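3.2 Room layout and reported comfort in shared kitchens

The second part of the study looked at how the arrangement of a shared kitchen affects the way residents use it in the evening. Earlier work on shared housing has mostly dealt with noise and cleaning rotas, and the position of the furniture has had less attention. We wanted to know whether people stay longer in a kitchen where the table stands close to the worktop, or in one where the two are kept well apart.

Residents were drawn from 13 houses in Drinside and Furstead, all managed by the same housing association and all refitted under the Fostico scheme. The refit gave every house the same cupboards and the same model of table, but left it to the residents to decide where the table should go. In Furstead most tables had ended up along a wall. In Drinside, where the kitchens are wider, they tended to stand in the open floor.

We sent a short questionnaire to all adult residents and received 734 replies. After removing forms with no house code, and those from people who had moved in during July, when the last of the fitting work was still going on, we were left with 700. Residents were asked when they usually ate, whether they ate in the kitchen or took food to their rooms, and how comfortable they found the room on a scale from one to 10. Two open questions asked what they would move if they could, and what they would leave where it was.

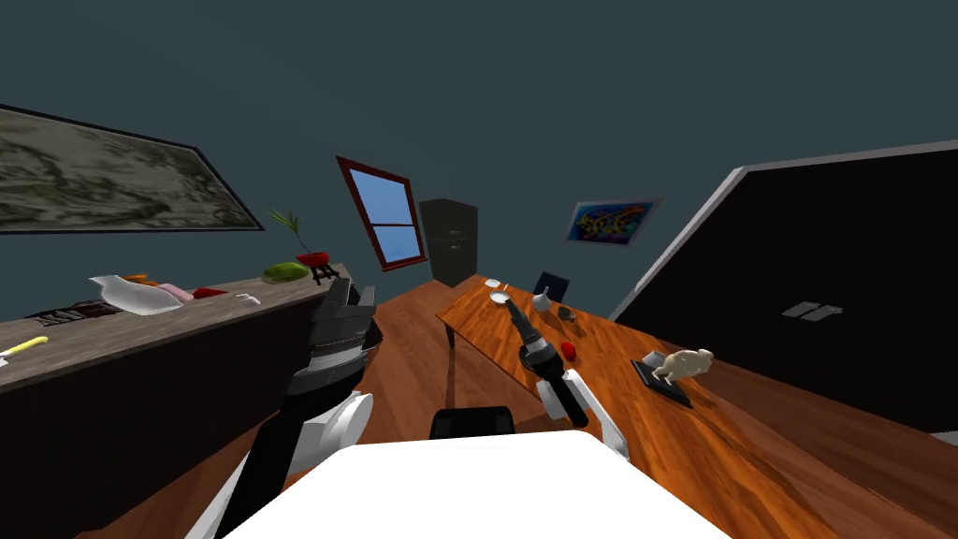 Figure 4. Counter and wooden table in a simulated room.

Comfort scores were higher in kitchens where a person at the table could talk to a person at the worktop without raising their voice. The difference was small but it appeared in both towns. It was clearest among residents who ate after eight in the evening, and weakest among those who said they used the kitchen mainly for breakfast. Floor area on its own had little bearing on the scores once the distance between table and worktop was taken into account.

The open answers help to explain this. Many residents wrote that they did not mind a small room, but disliked having to pass behind someone who was cooking in order to sit down. Others complained about doors – in four of the Furstead houses the door to the yard opens inwards, and a chair left in the wrong place will block it. Several people had asked for the table to be moved and had been told by other residents that it was fine where it was.

Sandberg's account of the Lundgren flats describes a similar pattern. Ragnvald Sandberg found that tenants would put up with a poor layout for years if it had been in place when they arrived, and that new arrivals were the ones who moved things. Our replies point the same way. Residents of less than a year's standing named more changes they would make, though they did not give lower scores for comfort.

We did not measure lighting, and it may account for part of the difference between the two towns. The Drinside kitchens have larger windows and face the street. The Furstead kitchens look on to yards, and most residents there said they kept the ceiling light on throughout the day in winter. The effect of lighting is taken up again in Section 5, together with the replies on heating.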